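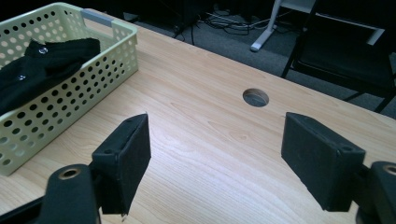 Nomolano reopens clothing exchange in larger room

The clothing exchange at Nomolano is open again after a three-week break and has moved from the entrance hall to the former study room on the second floor.

Clothes are now handed in at the desks, folded, in the plastic baskets provided. One basket per visitor is the limit on busy days. Staff check each item for stains, missing buttons and broken zippers before it goes on the racks. Anything that fails the check goes to the mending table – shirts and cardigans with a loose button are usually back out within a week.

The exchange took in 2,364 garments last year, and all but 237 found a new owner. The rest went to Stefanou, which sorts worn textiles for recycling.

"People used to hand us a bag and leave," said Lucienne Pichon, who runs the exchange. "With a basket on the desk we can go through it together, and they take home what we can't use."

The move cost $2,000, paid for by the neighborhood fund. Most of it went on racks and a second mirror. The desks and chairs were already in the room.

Winter coats, sweaters and children's boots are needed most at the moment. Underwear, swimwear and single shoes are not accepted. Dark clothes should be brushed free of lint first.

Faustine Bailly will teach a free class on sewing buttons and hems in April. Sign-up is at the front desk – places are limited to eight.

January 9, 2026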